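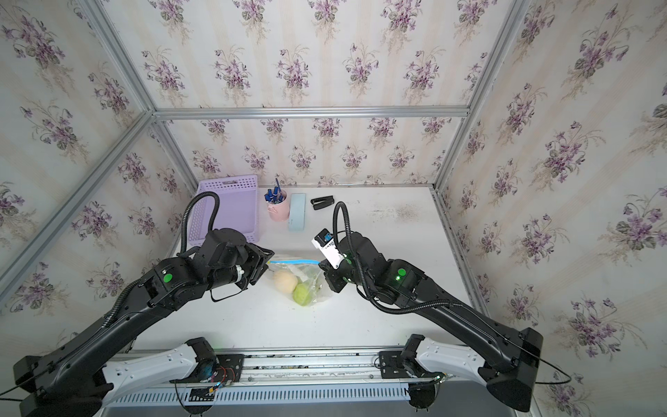
Slide 1. A plastic bag on the table, between two arms.

Speaker notes: Household Food Storage and Waste in the Clarnthorpe District

Good morning, and thank you for the invitation to present the results of the Clarnthorpe household survey. The survey was carried out in March by the district office, with support from the Koridden Fund. A total of 1,238 households returned the form.

(Pause. Next slide.)

The form asked residents what they had thrown away during the previous week and where it had been kept. Bread was the item most often reported, followed by salad greens and cooked leftovers. In 251 households, the respondent wrote that the food had been forgotten at the back of the refrigerator. Few respondents mentioned price.

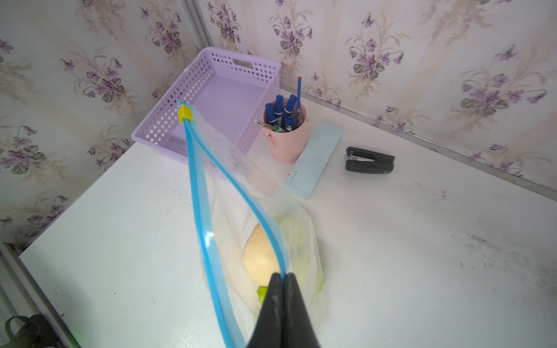

Storage advice at present differs from one town to the next. Kulton asks residents to label leftovers with the day of cooking. Clarnthorpe has no written advice at all, and the leaflet given to new tenants deals only with collection times. The office proposes a single page, in large type, that covers bread, greens and leftovers and can be posted inside a cupboard door.

(If asked about cost: printing is covered by the existing budget. Delivery is not.)

The second proposal concerns the 13 apartment buildings without a food scrap bin. The office recommends starting with the 2 largest, both on Lazăr Street, and reporting back before any further bins are ordered.

Copies of the form and the full tables are available at the desk by the door. Questions will be taken until 11:30.

Related items
Kulton leftovers label: print version
Food scrap bins: rules for landlords
Koridden Fund: how to apply
Clarnthorpe collection times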